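Etska sim ticket: bucket tips over at spawn, Galine room
Print this page | E-mail this page
Reading time: 2 minutes

Status: open, nearly there
Project: Etska (home tidy-up robot, shared workshop build)
Component: simulator, Galine room, white table set
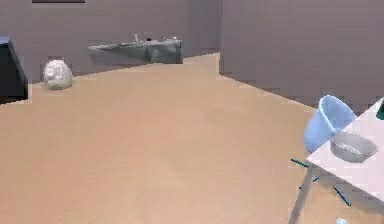 Galine room in the sim, bucket on its side next to the bowl.

Problem
The blue bucket is supposed to stand upright on the white table when the room loads. It keeps ending up on its side at the edge with part of it hanging over. The bowl next to it is fine and sits flat. Since the first job we want Etska to learn is "put the thing in the bucket", a bucket lying down is a pretty big deal!

Setup
Simulator is Clostero, running on the old desktop in the workshop. Room file is Galine, table and props came from the Villalba pack. The real base is still on the bench waiting for wheels, so everything is sim only until March at least.

Steps to reproduce
1. Load Galine with the default props.
2. Let physics settle before starting the controller.
3. Look at the front left of the table.

Out of 19 loads the bucket fell in all but 4. I love a bug that shows up this reliably, it makes the evening so much shorter.

Log

6:40 pm. First guess was the robot bumping the table at startup. Loaded the room with the robot removed completely. Bucket still falls. Robot is innocent, very happy about that.

7:05 pm. Turned on the collision view. The bowl has a nice hull with a flat bottom. The bucket's hull comes to a slight bulge underneath, so it's basically balancing on a pebble. Great find, but flattening it only helped a bit. It now stands for a moment and then goes over.

7:30 pm. Checked spawn heights. The bucket starts 2 cm above the tabletop and the bowl starts right on it. Dropped the bucket to the surface. Better again! Still leans toward the edge though.

7:50 pm. Spawn points for bucket and bowl are too close. The hulls overlap by a hair on the first tick and the solver shoves them apart. The bowl is heavier, so the bucket does the moving. This explains why it always goes the same way.

8:15 pm. Moved the bucket back from the edge and away from the bowl, kept the flat hull and the new height. Loaded the room over and over and it stands every time. I may have cheered out loud.

Fix so far
- bucket hull: flat base, rebuilt by hand
- bucket spawn: on the surface, shifted away from the bowl and the edge
- bowl: no change

Still open
The fix lives in my local copy of the room. If you pull the Villalba pack again it overwrites the hull, so please don't do that on the workshop machine until I've split our props into their own folder.

Also, the stair-step edge where the walls meet the floor is the render setting and has nothing to do with this. I keep the resolution low so the old desktop can keep up. Please don't open a second ticket for it :)

Reply, next morning
Pulled your room file and tried it on my laptop. Bucket stands up, beautiful work. One thing: with the time step doubled it starts to wobble again. It doesn't fall, but you can see it rocking. Can we put 2 extra solver passes on that prop?

Reply
Yes, good catch! Added the passes and the rocking is gone here at both time steps. Slight cost in speed, I can't feel it. Leaving the ticket open until the props folder is split, then we can finally try a pick and drop with the arm model loaded.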